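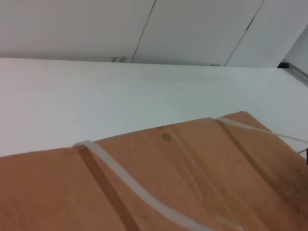
Wrist camera view of the strapped box, with the white table behind it.

Part 4: Setting up the strapped box

By now both arms should be bolted down, homed and answering to the Grellik controller. In this part we give them a cardboard box with plastic straps around it. Straps are harder than blocks. They are thin, they shine, and a depth sensor tends to look right through them.

You need a used shipping box, translucent strapping and a pale tabletop. Ours is the Grollix bench top at the Lesero workshop, painted white in May.

1. Strap the box. Pull the straps snug, then back off until a fingertip fits under each one.

2. Put the box in the middle of the table with the straps running front to back, so each gripper can work on its own side.

3. Jog both arms in from the sides. Stop with the fingers above the top of the box and save this as the start pose. 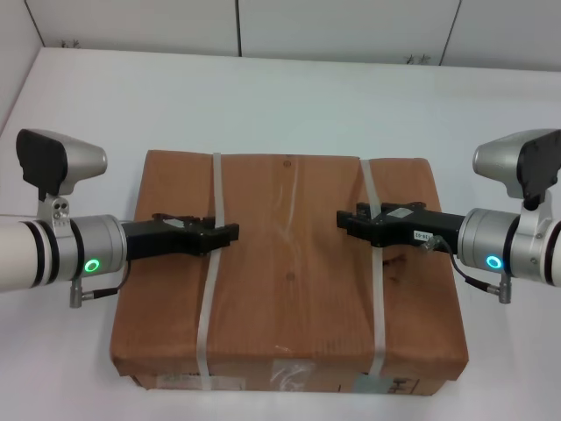 Both grippers over the top of the box, one from each side.

4. Open the wrist camera feeds and look at the straps. If they wash out, drop the exposure one step at a time until the edges show. Do each camera separately – ours never end up on the same setting.

5. Set the gripper force limit to 27 percent. Afshin Abbasi tried 40 on his build and dented the cardboard.

6. Run the approach at low speed with a hand on the stop button. Do 3 passes per arm before you let both move together.

If one arm drifts to the side, redo the hand-eye calibration from part 2 before touching anything else.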